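The project began with a drawer of betting slips. The designer had been collecting them for two years, picking them up from the floor of a shop near her studio, and by the time she told anyone there were 3,071 of them.

"I wasn't planning to make work about gambling," she says. "I liked the handwriting. Then I started reading what people had written on the backs."

Phone numbers, mostly. Shopping lists, sums, a few apologies. She sorted them by the hour they were placed, and the result is *Celtum*, a visual study of online and street betting among men over 40. It opens at the Firkard space on Thursday, in a room that used to be a shoe store.

The commission came from Muvow, a small foundation that pays for design research on debt. They asked for a poster campaign. She told them in the first meeting that she didn't want to make posters.

"A poster tells you to stop. The men I talked to had all seen the posters. One of them had one on the wall at work, over the microwave, and he placed bets while his lunch was heating up."

The foundation gave her six months and left her alone. 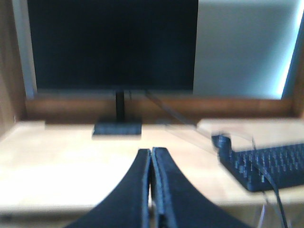

She spent the first of those months in interviews. She met the men in cafes or in their cars, and she didn't record any of it. She took notes by hand and read them back at the end of each talk, so that people could strike out what they wanted.

"Some of them struck out nearly everything. I kept the pages with the lines through them. Those are in the show too, with the words fully covered."

The printed part of *Celtum* is a book with no cover, 2,000 copies, on the same thin paper the shops use. It will fade. She tested several stocks with her printer, Xue, and chose the one that went gray fastest in a window.

"The printer asked me twice if I was sure," she says. "I think they were worried about complaints."

The men who took part got the first copies by mail. Two wrote back. One said it was shorter than he expected. The other asked for a second copy for his brother, and she sent it the same day.

I asked whether she thinks a book like this can change anyone's habits. She took a while to answer.

"I don't know. I'm a designer – I can put things next to each other. The foundation has people who can help with the money side, and their number is on the last page. I made sure that page is on better paper."

Her next job is signage for a swimming pool. The drawer still has slips in it that she hasn't sorted, and she has stopped picking up new ones.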